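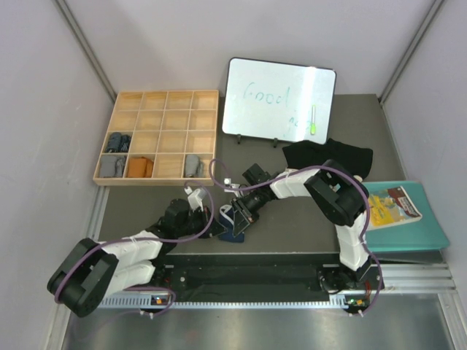

Two arms, a navy cloth and the sixteen-compartment organiser.

Home | Stories | Archive | About
Last updated November 12, 2023
3 min read

Bheki Zwane had read the planner's log twice and still did not believe it.

"It says confident," said the woman from Gririx, over his shoulder.

"It says that whenever it has a plan. Any plan."

Baton was the planner. It handed each job down to the controller, which she called Bilberg and he called the bottom half. Episode 551 had just started. The log said FOLD, then PLACE, then a compartment number, third column, front row.

"It chose an empty one," she said.

"Most of them are empty. I could choose an empty one with my eyes shut."

She pointed at the whiteboard, where it still said Good in green. He left that alone. He had spent August reading perception logs in which a sleeve was a collar and a collar was the table, all of it marked confident, and on the strength of those Simões had promised a customer 3,000 folds.

"What would convince you?" she asked.

He thought about it — he did try to be fair.

"If it said it wasn't sure," he said. "Once. Before the grippers closed."

She typed something, deleted it, and scrolled back up to the thresholds. On the monitor the next line came in.

GRASP, both arms. Confident.

Bheki pulled his chair closer and began to write down the time.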